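Re-padding the fingers on a hand-held gripper

I've put new pads on our Rinden hand-held more times than I care to admit, and the first few were pretty bad. They peeled, they sat crooked, one of them came off inside a sock. So this is the way I do it now, and the last set made it to 1,781 grabs before I even thought about replacing it.

You'll want the gripper, a fresh pair of fabric strips, isopropyl alcohol, a plastic scraper, a small hex key and a decent light. I buy the strips from Stoltis because they come already cut to the finger width (if you cut your own, use new blades, please!).

First thing, unplug the cable. I know, I know, everybody skips this. But the position sensor gets confused if you wiggle the fingers around with the power on, and then you get to do the zeroing twice. Open the fingers all the way and look at the inner edges. That's where the rubbing happens, way before the flat part of the pad shows anything. If you see pale fuzz along an edge, or you can lift a fiber with your fingernail, it's time. Do both sides together even if one still looks good, or they'll close off center.

Warm the old strip with a hair dryer on low and work the scraper under one corner. Go slow. What's left behind is mostly glue, and it rolls off under your thumb once you've wiped it with alcohol. Let the finger dry completely before the new strip goes anywhere near it.

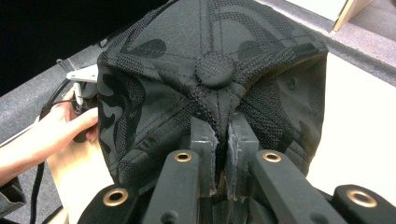 How often should the pads be changed?
Every 3,000 grabs at the latest on soft stuff like clothes and hats, and sooner if you handle anything with zippers or Velcro.

Now the new strip. Line it up at the tip first and roll it down toward the bolts, pressing as you go so you don't trap air. Leave a tiny bit of bare finger at the edge, maybe the thickness of a business card. My early ones were flush with the edge and that's exactly where they started peeling. Clamp the fingers shut on a folded rag and go have lunch. Eldana Ejigu, who set up our first two units in Pevuncombe, leaves hers overnight, and I have to say hers do last longer.

While it's clamped, check the finger bolts with the hex key. Snug is plenty. They go into plastic on ours and I stripped one in October by being enthusiastic.

Then plug it back in, close the fingers with nothing between them, and zero it. Open, close, and read the number again. If it's drifted by more than 2, one strip is probably sitting on a lump of old glue, and yes, you get to start that side over.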